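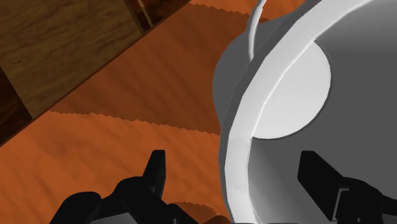
Ternumside sim-to-real check: README

Data and scripts behind our attempt to reproduce the Navarrete result on wrist-view policies. Short version: we got part of it, and we don't think the part we got means what the original write-up says it means.

Maintainers: Myrtle Kapoor (simulation, scoring), Ignacio Alcantara (real arm)
Last edited Oct 15, 2022

What was claimed

A policy trained only on rendered wrist views picks up round containers as well as one trained on real footage, so long as the lighting is varied enough. We were doubtful about the second half of that sentence and still are.

What's in here

sim/ 1,138 rendered episodes, wrist view, one container per episode
real/ 100 episodes on the Nemwood arm
labels/ success or failure, one line per episode
score.py makes the tables

Of the rendered episodes, 595 use the varied lighting. The rest use one fixed light.

Things to know about the renders

Shadows have jagged edges. That's the shadow map resolution, and we left it alone to match the original settings. Rims are built from short flat facets, which you will notice as soon as the gripper gets close. A real bowl has neither. If your policy learns to find the rim by its corners, it will score well in sim/ and you will have learned nothing about bowls.

The container often runs out of view at close range, leaving only a piece of rim between the open fingers. We kept those views. Dropping them raised the scores and we couldn't justify it.

What we found

Varied lighting helped in simulation. On the real arm the gap between the two policies was small, and it changed sign when Ignacio re-ran 12 of the episodes with the blinds closed. We wouldn't hang a paper on that.

Not tested: clear containers, anything with food in it, any gripper other than ours. Kirell support in score.py is unfinished and probably wrong.

Labels

Myrtle scored all of real/ from video. One scorer, no second pass. Treat close calls with suspicion, especially where the container tipped but stayed in the fingers.

If your numbers disagree with ours, send the log file along with the score.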